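I finished the last chapter of *Lisden: A Town and Its Railway* on the train home, which felt right, even if my line runs nowhere near the one in the book. It's a local history by Chrysanthi Rallis, published by Doltero, and I've been meaning to write about it since September. My copy now has a tea ring on the back cover and more pencil in the margins than I'd like to admit to (sorry, future owner).

I'll say straight away that I liked it a lot. I have grumbles too, and I'll get to those.

## What it covers

Lisden is a small place. If you've been through it you probably remember the bridge and the long hill and not much else. Rallis starts with the quarry, back when there was no town at all, only a row of sheds and a track that turned to soup every winter. The first families put up their cottages on the flat ground by the stream, and for 30 years that was Lisden. Then the railway arrived, and the engineers didn't fancy the stream one bit, so the station went up a mile to the east and within a generation everybody had shuffled over to be near it. The old cottages became Old Lisden, then Low Lisden, then a field.

I love this sort of thing. Towns that get up and walk! Rallis is very good on how slowly it happened, and how cross people were. There's a lovely stretch on the chapel, whose members refused to move and went on holding services down by the stream while the congregation dwindled to 15. She quotes their minute book at length and you can hear the sulking.

The middle of the book belongs to the branch to Kumthorpe, and this is where she's at her happiest. Kumthorpe wanted a station and Lisden didn't want Kumthorpe to have one, because the market trade would go with it. What follows is four chapters of letters, petitions, a surveyor who seems to have been taking money from both sides, and a public meeting that ended with the lamps being put out. I read that chapter twice.

## The names chapter

My favourite part is a short chapter on where the local names come from. I'd always assumed Kumthorpe was one of those names with a tidy answer. Rallis gives three explanations, tells you which one is printed on the tea towels, and then goes through the old spellings until you can see why she doesn't believe it. She never quite says which she prefers. I'd have liked her to stick her neck out, but I suppose that's the historian in her.

There's also a good page on Theodorakopoulos Yard, the goods yard at the station end, which generations of Lisden people have called "the Theo". It was named after a grain merchant who rented the sheds there, and the railway company tried to rename it twice. Both times the signwriter's work was painted over within the month. The yard is a car park now and the sign still says Theodorakopoulos, squeezed in very small to fit.

## How it reads

She writes plainly, and she's funny in a dry way that creeps up on you. The chapters are short. I did most of them in bed, one a night, and never had to go back to find out who somebody was, apart from the two Edwin brothers on the parish council, who I gave up trying to tell apart.

The footnotes are at the bottom of the page where they belong. Hooray! Some of the best stories are down there, including the one about the stationmaster's goat, so don't skip them.

I should say that you don't need to be a railway person. I'm not. There's a bit on gradients and a bit on how the turntable was dug, and I let both wash over me without coming to any harm. If you are a railway person you may feel short-changed, as the engines themselves hardly get a look in.

## The grumbles

The maps. Oh, the maps. There are two of them, and they sit right in the gutter so that Lisden itself disappears down the fold. For a book about a town changing its place, I wanted one clear drawing with the old site and the new site both on it. I ended up sketching my own on the back of an envelope and using it as a bookmark.

The index is thin as well. I wanted to find the flood again (it's in chapter six, if you're looking) and it isn't listed under flood, stream or water. It's under "Misfortunes". I did laugh, but it took me a while.

And the ending is rushed. The station closed, the track came up, and the last 33 years go by in a handful of pages, mostly about the bypass. There must be people in town who worked on that line or whose parents did, and I kept waiting to hear from them. Rallis mentions in her introduction that she recorded some conversations, so perhaps there's a second book coming. I'd buy it.

The paperback is nicely made, on the other hand. It opens without cracking and the type is a decent size for tired eyes. The plates in the middle are a bit grey, though the one of the Kumthorpe platform on opening day is worth having – all those hats, and one small boy looking completely the wrong way.

## Would I recommend it?

Yes, to anyone who lives within reach of Lisden, and to anybody who likes the kind of history that comes out of minute books and quarrels. If you want the big national story of the railways, you'll need something else on the shelf next to it. I've already lent mine to my sister on the strict understanding that she reads the chapel chapter first and rings me afterwards.

If you're going over there with the book in your bag, start at the bridge and walk down to the stream before you go up to the station. You can still find the line of the old street along the hedge, more or less where she says it is, and there's a bench at the end of it.
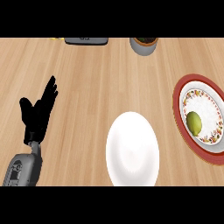

**Muthoni Lema**
Books and local history reviewer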